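December 30, 2019

Open day at the Pornine workshop: progress note for the Brornolent fund

Hello all,

I promised you a proper write-up of the open day before the year ran out, so I'm squeezing it in with a day to spare! It was a good one. Louder than I'd planned for, and we ran out of biscuits by three, but good.

You'll remember that back in August I moved the date so the arm would have a decent table job to show. I'm so glad I did. The earlier demo was the arm waving at people, more or less, and visitors drifted off after a minute or two. This time we gave it cups and bowls, which everybody has at home, and people stayed put and started guessing what it would go for next (one lad was very firm about the orange bowl).

We ran 12 visitors per group, with two sessions before lunch and two after. Six of the slots in the last group were held back for the Dumitrescu college, and they filled every one. The talk went on too long in the morning, so I cut it down over my sandwich and the afternoon had far more time at the table.

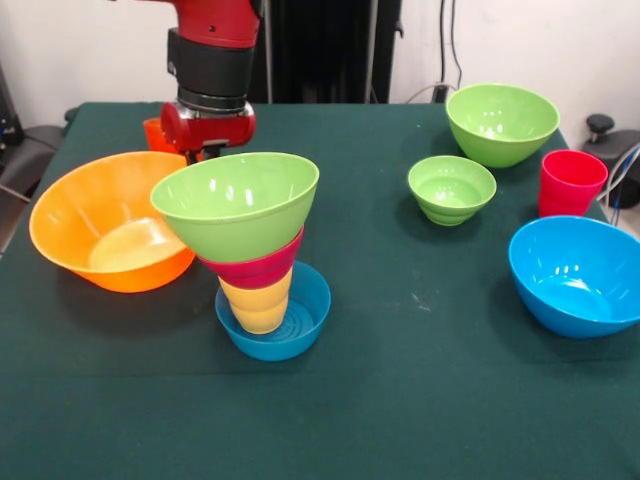 Can visitors have a go at the controls themselves?

At this open day they could only watch, with one of us at the controls throughout. We'd like to offer short supervised turns next time, once the Brorex training for staff is done.

On to the bits you'll want for your records. The stacking job is the part of the grant work I'm happiest with. The green cloth has been a nice cheap improvement as well, it makes everything on the table easier to pick out from the back row. I'd still like a bigger table, and I'll put that in the spring request with a proper price.

Money is fine. We spent less on the day than I'd put down, mostly on printing, and I'd like to carry the rest over to the next one if you're happy with that. Could you let me know by email?

Still to do on my side: type up the comment cards, fix the sign by the car park (it sent people to the wrong door), and send you the new dates.

Thanks again for backing this, and happy new year!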